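3.2 The packing cell

The cell was built over one winter in the shared workshop at Driderbridge, on a bench the pottery group had given up on. Two arms face an open suitcase, and the job we set them, code-named Valier, is packing it. Ngubane did the wiring. Minhas did the rewiring, which took longer.

The budget allowed for 2 arms and very little dignity. Each carries a parallel gripper, and the finger faces were recast after the first set let go of everything softer than a brick. We logged about 300 attempts by the end of January, of which 38 were abandoned when somebody needed the bench vise – a failure mode we have not seen treated in the literature.

Soft goods remain the hard part. A towel has no fixed shape and, in our experience, no wish to acquire one. Zippers were left out of the task entirely, on grounds of morale.
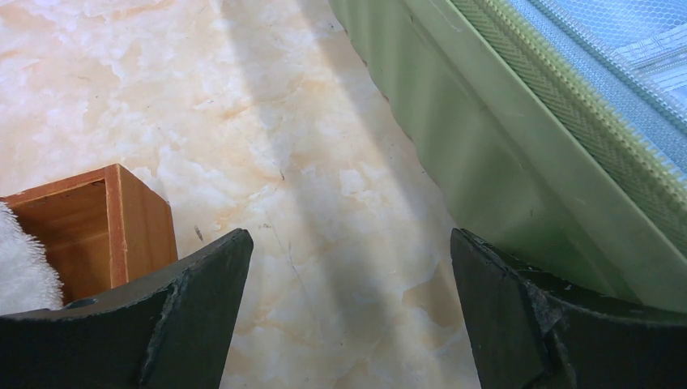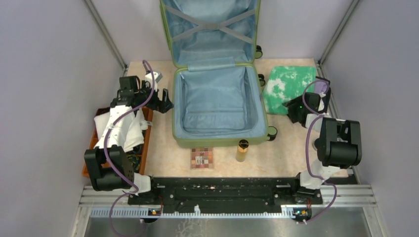 Figure 4. The packing cell, from a gripper (first) and with both arms in view (second).

Why use two arms when one would be cheaper?
One arm can lift a folded cloth, but keeping the fold while lowering it into a case usually takes a second point of support.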